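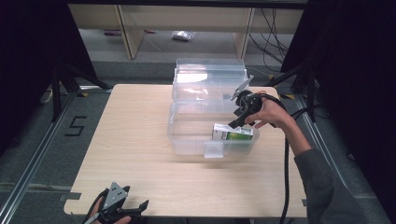 3.2 Storage conditions and package return

Households were recruited through four pharmacies in the Hullside district. Each received a supply of tablets in the original cartons and was asked to keep them wherever medicines were normally kept. No advice on storage was given at this stage. A logger the size of a coin was placed beside the cartons and recorded temperature and relative humidity every ten minutes until the end of June.

Of 1074 cartons handed out, 358 were kept in kitchens, and these showed the widest daily swings in humidity. Bathroom storage was less common than earlier surveys suggest (Malinowski, in press). Bedroom cupboards gave the most stable readings, although two loggers placed against outside walls followed the weather closely and were treated separately in Section 4.

Figure 3. A carton in the front part of a clear plastic storage box.

Open containers and closed containers were coded as separate groups. The carton itself slowed the uptake of moisture only slightly once the flap had been opened, and the effect was lost within a few days. Blister material mattered more. Tablets in the Celamura film gained less water than those in the standard film under the same room conditions, in line with the chamber tests reported in Section 2.

Loggers failed in 108 cases, mostly through battery loss. These households were left out of the humidity analysis but kept in the return count, where only the condition of the carton was needed. Returned cartons were graded by two readers working apart, and differences were settled by Cyprian Malinowski using the written scale in Appendix B. Crushed corners were not counted as damage unless the blister beneath was also bent.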